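Cables, again

Posted Wednesday night, tea gone cold

So the grippers are finally at the stage where I can pick them up and use them without something falling off, which feels like a big deal after the November I've had! I know a few of you have been asking (hi Kiyoshi) so this is a catch-up on the handheld pair.

Quick recap if you've just wandered in. I'm building two handheld grippers with parallel jaws, one for each hand, so I can do a job myself and record what the jaws did, then hand that over to the arms I've been putting together at the Trosside workshop. The arms are still in bits. We won't talk about the arms.

Version one used little Orov servos and they were rubbish for this, or I was rubbish at wiring them, take your pick. They'd buzz like a blowfly whenever the jaws met anything solid. Kiyoshi Ichikawa lent me his spare Rikham board and that sorted out the buzzing, but then the jaw position would drift after 13 minutes or so of use and I'd have to start over. I lost a whole arvo to that before I found a dodgy solder joint. My dodgy solder joint.

The plates on top have been redone too. The old ones were 3 mm aluminium and my wrists were killing me, so I've gone thinner and drilled them myself on the workshop's Iwasaki press (lovely thing, older than me, smells of cutting oil). I budgeted $200 for the pair and I've spent $300, mostly on cable. Why is decent flexible cable so dear?

Anyway, cloth! Everybody says to start with blocks, but I got bored of blocks in one evening. A bit of fabric and a clear plastic tray are much more interesting, and much more annoying, as fabric never sits the same way twice. 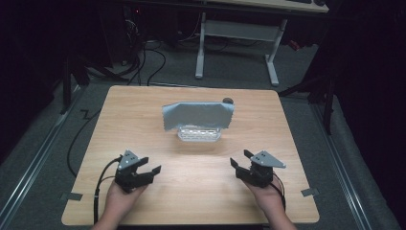 Both grippers in hand, tray and cloth in the middle of the table.

My target is 90 decent recordings before I touch the arms again. Next job is strain relief on both cables, because I keep catching the right one with my elbow. If anyone's got a spare metre of braided sleeve, sing out in the comments and I'll swap you for servos. I have plenty of servos.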